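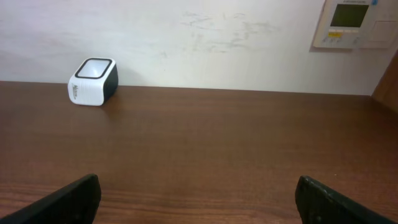
I want to stick up for the junk basket. You know the one. Every house has a basket where the snack packets and the tissues and the half-forgotten wipes end up, and every tidying book wants you to get rid of it. My brother-in-law Bogdan Chiriac swears by little labeled boxes (he has 50 of them, I wish I was kidding) and he still calls me on a Friday to ask where I think his batteries went.

My system is a dark gray plastic basket with holes in the sides, so I can sort of see what's in there. Small packets get lined up on the table first, then in they go. Takes me 2 minutes, tops!

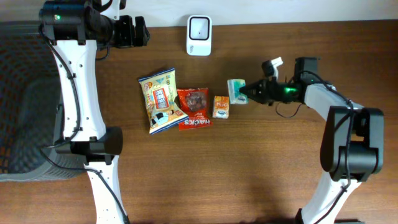 But what about the wipes?

Okay, wipes are where people get fussy. Bogdan says cleaning stuff and snacks should never share a home. I keep a packet of 20 sheets with the food and I'm not sorry, because when do you need a wipe? Right after the snack!

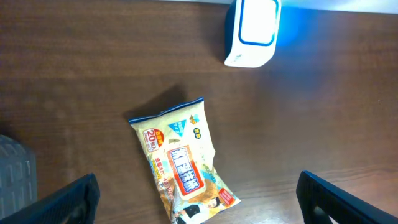

And the same goes for pocket tissues, which in a drawer just slide to the back and live there until spring. I found 10 packs behind my dish towels last November, which is a lot of tissues for a person who'd been buying more every week.

So no, I don't want the Plisstead drawer dividers, even on sale. I want one basket on the left side of the table, a bit of bare wood next to it, and everybody in the house knowing where to look.

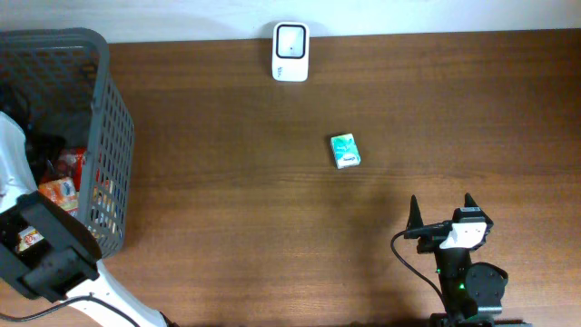 By İlker Kahraman

My one rule is that it has to fit under the rim. Once the pile starts poking over the top, somebody has to eat something.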